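Reading time: 3 minutes

Week 5: Buying a grip. Notes on the Filby hand-held gripper kit

These notes go with Friday's session, which is the one where we stop building things and pretend to be customers. Bring the price sheet Siriporn Wongsuwan handed out last week. If you have lost it, share with someone who reads the small print.

What is being sold

Goltedow sells the Filby as a kit: two hand-held grippers, a charging lead, spare fingers and a carry case with foam cut for a slightly different gripper. You hold one in each hand and do a job the way you would like a robot to do it, and the grippers record what your hands were up to. The recordings then go to Sosix, a separate firm with a separate invoice, which tidies them into something an arm can be trained on. The brochure calls this "seamless". There is a seam, and it is the upload page.

The case for the kit is simple enough. Driving a real arm by remote control through a household chore is slow, and the arm has to be carried to the household. Grippers fit in a rucksack. The case against it is that a person with a gripper in each hand is still a person. She leans, shuffles round the bed and changes her mind, and an arm bolted to a bench can do only one of those.

What to look at

Clothes are our test job for the whole of May, chosen by Nuanchan Somboon on the grounds that every sales demonstration uses a single square towel. Real beds have jeans on them, and things with cords and zips. Dark cloth is also a fair thing to throw at any seller who promises up to 13 "fabric types", a phrase the data sheet does not define anywhere I could find.
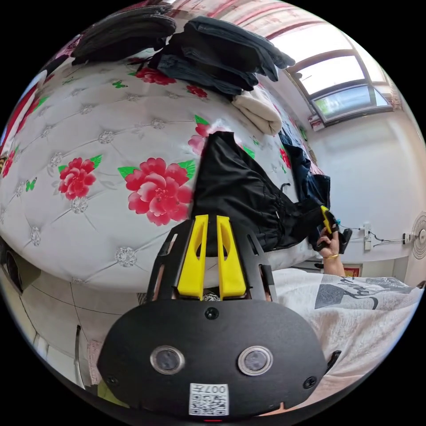
Fig. 3. Clothes work on a bed, seen from one gripper, with what looks like a second tool held near a black garment.

Note the fingers first. They are upright and parallel, with a cutout along the length of each and a broader base. Ask what that shape would mean for a thin hem, and then for a thick waistband. The brochure says the fingers "adapt to any object", and you should write down three objects you would enjoy testing that on.

Note also how much pattern there is on the bedspread. A seller's sample footage tends to be shot on plain grey, where cloth has the good manners to stand out. If your client's bedrooms run to peonies, ask to see results on peonies.

What it costs to own

Treat the headline price as an opening remark. The items to add up are:

- spare fingers, sold in packs of 8
- the Sosix processing fee, charged by the hour of recording, including the hour you spent recording the inside of the case
- training for whoever does the folding
- the Kaewkla support plan, optional until something breaks

For Friday

Write one page recommending for or against the kit for a small hotel laundry. Say which claims you would want shown in person, on what clothes, and who pays if the demonstration goes badly. "It depends" may be used once. Hand it to Nuanchan before the session, on paper, as the upload page is down again.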